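What Is Up There on the Ceiling?
Look up! A page for curious children, by Li-hua Tsang
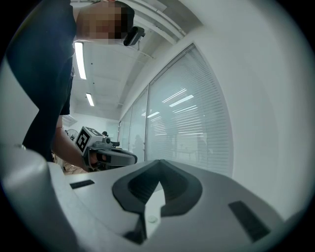 A white ceiling with beams, ducts and long lamps.

When you come into a new room, you look at the tables first, and then maybe at the people. The ceiling comes last. But a ceiling in a big work room has a lot to tell, so let us begin there.

Beams
A beam is a long, strong piece that goes from one side of the room to the other. It helps to carry the weight of what is above it, for example a roof or another floor with desks and people on it. In many homes the beams are hidden behind a smooth board. In work rooms you can often see them.

Ducts
A duct is like a very wide pipe, but usually there is no water in it. Inside there is air. A fan pushes the air along the duct, and it comes out through small openings. Old air goes away by another duct. When many people breathe in one room all day, this is very useful – without fresh air they become sleepy.

Long lamps
The long lamps in the picture are fluorescent lights. Inside such a lamp is a glass tube with a little gas. Electricity goes through the gas and makes a kind of light which our eyes cannot see. The inside of the glass has a white powder on it, and the powder changes this light into light that we can see. Never touch a broken tube. Call an adult.

Why is it white?
White paint sends light back down into the room. A black ceiling would keep most of it, and you would need more lamps for reading.

Try it at home
Lie on the floor in 3 different rooms and draw each ceiling. Put in the lamps, the lines and also the cracks. My neighbour's son Maksym did this in January and found a spider above the kitchen door.

Words to remember: beam, duct, tube, powder.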